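Filed under: Home Energy > Gadgets > Hands-On
200 shares

Grasten panel cleaning robot review: a summer on my garage roof

I have wanted one of these things ever since I saw the big ones crawling over a solar farm out by the highway, and when Barros put the home version on their site for $779 I caved in maybe ten minutes. That's a lot of money for something that washes glass! I know. My sister has already told me.

A little background on the setup so you can compare it with yours. I have 11 panels on the garage, all in one block, some 200 square feet of glass on a roof that's on the shallow side. We live just outside Prurnevmont, downwind of two gravel roads and a whole lot of hay, and by the middle of summer the panels have a tan film on them that you can write your name in. Rain moves it around and leaves it in a crusty line along the bottom edge of each panel, right where the frame sticks up. I used to go after that line with a hose and a soft brush on a pole, standing on a ladder with one foot hooked around the rung, and I'm not getting any younger.

So, the Grasten. In the box you get the robot itself (about the size of a carry-on suitcase, flatter), a charger, two batteries, a roller brush, a spare roller brush, a safety tether with a carabiner on each end, a small hose adapter, and a remote that feels like it came from a toy. There's an app too. Instructions are on one big folded sheet and they're fine, apart from the part about the tether, which has a drawing so tiny I had to take a picture of it with my phone and zoom in.

Getting it up there

Let me start with the bit I like least, so we can get it over with. It's heavy. Carrying it up a ladder with one hand is a bad idea and I'm not going to tell you I did it. What I do now is climb up first, clip the tether to the anchor at the ridge, and then pull the robot up in a canvas log carrier while my neighbor steadies it from the ground. Works great, but it does mean it's a two-person job, and the ad makes it look like you just sort of place it on your roof with a smile. If your panels are two stories up, think hard about that before you order. A ground mount would be heaven.

You do need a proper anchor point for the tether as well. I had one already from when the roofers were here. If you don't, add that to the price.

How it drives

Once it's on the glass, it's pretty fun! It runs on two rubber tracks, finds the edge of the array with little sensors underneath, backs up, turns, and goes down the next row. The gaps between my panels are narrow and it rolled right over them. Grasten says it can handle a gap up to about the width of your thumb, and I believe it, although I have one spot where two panels don't sit quite level with each other and it hesitates there every single time. It sort of shuffles, thinks about it, and goes. On the first day I stood below with my arms out like I was going to catch it.

Edge detection has been good for me on dry glass. With a lot of water running it gets nervous and sometimes decides it has reached the edge when it's nowhere near, and then it stops and beeps and you have to nudge it with the remote. Turning the water down fixed most of that. The app has a flow setting but I got better results just closing the hose bib a bit.

Does it clean?

Dust, pollen, that tan film: gone, on one pass. I'm really happy with it. Bird droppings are another story. Fresh ones come off, old ones need a second or third trip and the really baked-on ones I still had to soak. The crusty line at the bottom of each panel is better than it was, though the roller can't get tight up against the frame, so there's a thin strip left that I'll probably do by hand in the fall.

Dry mode is there if you don't have water near the panels. I tried it twice. It knocks the loose stuff off but I didn't love the sound of grit going around under a brush, and I've stuck with wet since then. Plain water only, by the way. The sheet says no soap, and soap leaves spots anyway.

As for power, my monitoring page showed the garage making more on the sunny days after the cleaning than on the sunny days before it. How much more depends on which days I pick, so I'm not going to throw a percentage at you. If you're in a rainy place with no dust, I suspect you'd hardly see it, and I'd keep the money. If you farm, or live near someone who does, it's a different conversation.

Battery and noise

One battery does my whole array with some left over, and the second one has mostly sat on the shelf. Charging is slow, so I plug it in after supper and forget about it till morning. Noise is like a kitchen mixer on low. The dog barked at it for one afternoon and then lost interest.

The app

Meh. It wants your location, it wants an account, and it logged me out twice in the middle of a run (the robot kept going, thankfully). The map it draws of the roof is cute but mine shows the array as a kind of trapezoid, which it is not. The remote does everything I need. I would have been happy paying less and getting no app at all.

Versus the Urnby

My first choice was the Urnby, which is lighter and a good bit cheaper, and a guy at the hardware store let me try his. It has one brush at the front, no water hookup, and you drive it yourself with the remote the whole time. For a small ground mount or an RV I'd go with that one in a heartbeat. On my roof the wheels slipped as soon as the glass got damp, and I didn't want to steer it by hand while squinting up into the sun. So I paid up for tracks.
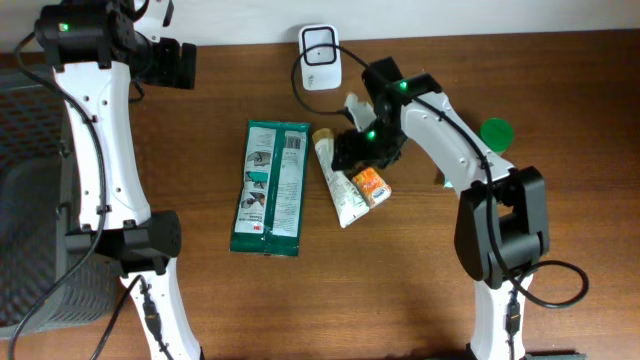 Can you leave it up on the panels between cleanings?

Grasten's sheet says to bring it down after every run. It shades the panel it's parked on, the tether isn't meant to stay out in the weather, and the charger is for indoor use only.

Upkeep and little gripes

The roller slides out with one latch and rinses off in a bucket. Do it right away, before the mud dries in the bristles, or you'll be picking at it with a toothbrush like I was. The tracks pick up roof grit if you set the robot down on the shingles first, so I wipe those too. My hose adapter dripped from day one until I swapped the washer for one out of the junk drawer.

The latch on the battery door is thin plastic and I don't trust it. It hasn't broken. I just open it like it's made of eggshell. And the carabiners that come with the tether are okay, but I replaced them with beefier ones, mostly so I could stop worrying about my car, which parks right underneath.

Barros shipped it quickly and the box was packed well. I had one question about the warranty and they did write back, though it took them most of a week and I got the feeling they were reading the same sheet I was. Spare rollers are sold separately and were out of stock the last time I looked.

Would I buy it again? For this roof, with this dust, yes, and I'd split it with a neighbor. Two houses down they have the same kind of garage and the same dirty panels, and we've been passing the Grasten back and forth since July. They bring it back with the roller rinsed and I lend them the log carrier along with it. I wish we'd thought of that before I paid for the whole thing myself.

I'll add a note in February if it gets through the winter in the shed. The sheet says to store the batteries indoors, so those are on top of the fridge.

Tagged: solar, cleaning, roof, Grasten, long-term test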